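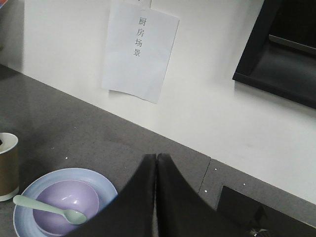
厨房场景, "kitchen scene," on a sheet of paper taped to the wall.

1/ Okay friends, I promised a thread about the comet talk at Mallet Hall and I'm finally sitting down with a cup of tea to write it. If you've been on the fence about going to one of these free astronomy evenings, I hope this nudges you off it!

2/ The speaker was Ustyna Kravchuk, who has spent most of her career on long-period comets, the ones that drop in from way out past the planets and then leave again for longer than any of us can picture. Her favorite is Comet Vilteo. One trip around the Sun takes it 2,925 years.

3/ She let that number sit on the screen for a while and just drank her water. I liked her right away.

4/ The hall has 263 seats and I got one near the back, next to a dad with two little girls who had brought their own notebooks. (They asked better questions than I did. One of them wanted to know if a comet can run out, and yes, it can! Each pass near the Sun boils off some of the ice, and after enough passes there may be only a dark lump left.)

5/ Something I'd had wrong my whole life: the tail doesn't stream out behind a comet like smoke from a train. Sunlight and the solar wind push it away from the Sun, so on the way back out the comet is following its own tail. I've been drawing them wrong on birthday cards for years. 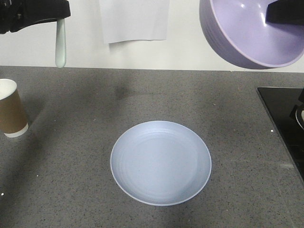 6/ Then we got to color, which was the part I'd been waiting for. A lot of comets look green around the head, and it comes from a molecule made of two carbon atoms that glows when sunlight hits it. I always imagined something bright, like a traffic light, but the one in her slides was much softer, very close to the pale mint of that long rounded thing hanging over the counter, the one that looks like a spatula handle. The tail stays out of it because sunlight breaks the molecule apart before it can get that far.

7/ Régis Collet from the Karneo astronomy club set up two telescopes on the lawn afterward. No comet to look at, but we had Jupiter and a very nice Moon, and he was so patient with all of us bumping the eyepiece. Give your eyes 20 minutes in the dark and leave your phone in your pocket, he says, and you'll be amazed at what comes up out of the black.

8/ The next talk is in April, same hall, on meteorites, and they'll have a few you can hold. Doors open at 6:30 p.m. Parking behind the library is free in the evening, and the side entrance has the ramp.

9/ I'm bringing my sister and a thermos. If you see a woman in a big orange scarf near the back, come say hi!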